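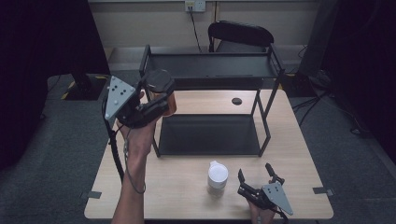 3.2 Shelf height and reach in shared kitchens

Figure 4. Two-tier rack, black metal, on a light wooden table. A lidded cup is held up in front of the left side.

Racks of this general type were the most common storage item in our survey of shared student kitchens (Figure 4). Of 1,883 items logged in November, 291 sat on an open rack and not in a cupboard. Mostly cups and dry food. Tenants at the Ilen building told us they like open racks as they can see what is theirs. Less so at Cudiso, where the kitchens are narrower and teh racks end up next to the sink.

Height matters more than we expected. Lower shelves filled first in both buildings, upper ones stayed half bare - even for light things like tea bags. Donati and Igwe found the same in office pantries, though their racks were bolted to the wall. Þrastardóttir puts it down to sight lines. We are not sure. Short tenants and tall tenants gave much the same answers in the interviews, and up to 4 people shared one rack, so habits are hard to pull apart.

Labels were tried in 2 kitchens. Little change in use, fewer complaints. Names on tape lasted longer than printed cards, wich came off when the shelves were wiped. Full counts by building are in the appendix. Shelf depth is taken up in 3.3.

We use cookies to improve your reading experience. Accept / Manage settings

Related articles
Who cleans the fridge? House rules in shared flats
Cupboard locks and trust among tenants
The Drirnetti kitchen survey: methods and forms
Noise and meal times in student housing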